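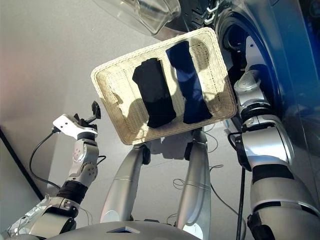
4. Setting up the Watness heat pump dryer

Read this section through once before you move the dryer into place. If the dryer was delivered lying on its side or back, stand it upright and leave it overnight before plugging it in. The oil in the compressor needs time to run back down.

4.1 Choosing a location

The dryer can stand beside the washer or on top of it. It does not need a vent to the outside. It does need air to move freely around the front grille, so do not install it behind a door that stays closed while it runs.

The floor must be level and firm. Carpet blocks the intake at the base and is not suitable. The room should stay above freezing all year. In an unheated garage or mudroom the water left in the pump can freeze and split the housing, and this is not covered by the warranty.

CAUTION: The dryer is heavy. Two people are needed to lift it. Do not lift it by the door, the control panel or the worktop.

4.2 Removing the transport parts

1. Cut the straps and lift the carton straight up.
2. Open the door and take out the bag with the drain hose, hose clip, stacking brackets and spare lint screen.
3. Remove the foam block from under the drum. Reach in through the door and press down on the drum with one hand while you pull the block out from below with the other.
4. Peel the film off the control panel.
5. Wipe the inside of the drum with a damp cloth. New drums often have a little dust or oil on them from the factory.

Keep the foam block. You will need it if you move.

4.3 Leveling

1. Put the dryer where it will stand, with enough room left behind it to reach the hose connection.
2. Lay a level on the worktop, first side to side and then front to back.
3. Turn the front feet by hand. Counterclockwise (seen from above) raises the dryer.
4. Press on each corner in turn. If the dryer rocks, adjust the foot that lifts.
5. Tighten the lock nuts up against the base with the wrench supplied.

NOTE: A dryer that leans forward will not empty its water tray fully. The "Tank" light may come on when the tank is nearly dry. Check the level before you call for service.

4.4 Connecting the drain hose

You can use the dryer with the water tank only, and in that case skip to 4.5. With the hose connected you do not have to empty the tank.

1. Pull the short gray hose off the upper fitting at the back. A small amount of water may come out, left over from testing.
2. Push the long drain hose onto the same fitting until it stops.
3. Run the other end to a sink, floor drain or the washer standpipe. The end must not be higher than the top of the dryer.
4. Fasten the hose with the clip so it cannot jump out.
5. Check that there are no kinks behind the dryer once it is pushed back.

CAUTION: Do not let the end of the hose sit under water. Dirty water can be drawn back into the dryer when the pump stops.

4.5 Electrical connection

The dryer runs on an ordinary household outlet. Its rated power is 1,412 watts. Do not use an extension cord or a power strip, and do not plug the washer and dryer into the same outlet with an adapter. The outlet must be within reach after installation, so that the dryer can be unplugged without moving it.

If the cord is damaged, it has to be replaced by a Watness service technician.

4.6 First run

1. Push the tank in until it clicks.
2. Check that the lint screen is in place. The dryer will not start without it.
3. Put in two or three damp towels.
4. Close the door and turn the dial to Timed Dry.
5. Press Start and let the program finish.

There may be a slight smell during the first run. It goes away after a few loads. The compressor makes a humming sound that comes and goes, and the pump gurgles for a few seconds at a time.

4.7 Loading

Sort by fabric and thickness. Thin synthetics dry long before denim, and a mixed load will leave one damp or the other overdone. Fasten zippers and tie loose cords. Turn pockets out.

Shake items apart before they go in. Socks and other small pieces tend to end up inside pillowcases and duvet covers, so button the covers first. Very small loads may confuse the moisture sensor, which only reads fabric that touches the two metal strips below the door. For a handful of items use Timed Dry.

WARNING: Never dry anything that has been in contact with gasoline, cooking oil, solvent or wax, even if it has been washed. It may catch fire.

4.8 Setting the language and water hardness

Hold Options and Delay together until the display flashes. Turn the dial to pick a language, then press Start. The next screen is the conductivity setting. Leave it on 2 unless clothes come out damp on Automatic. In that case go up one step and try a few loads before changing it again.

If the display shows E 236 during setup, the door is not fully closed or the latch is blocked. Open the door, check for fabric in the seal, and close it firmly. For other codes see Section 9.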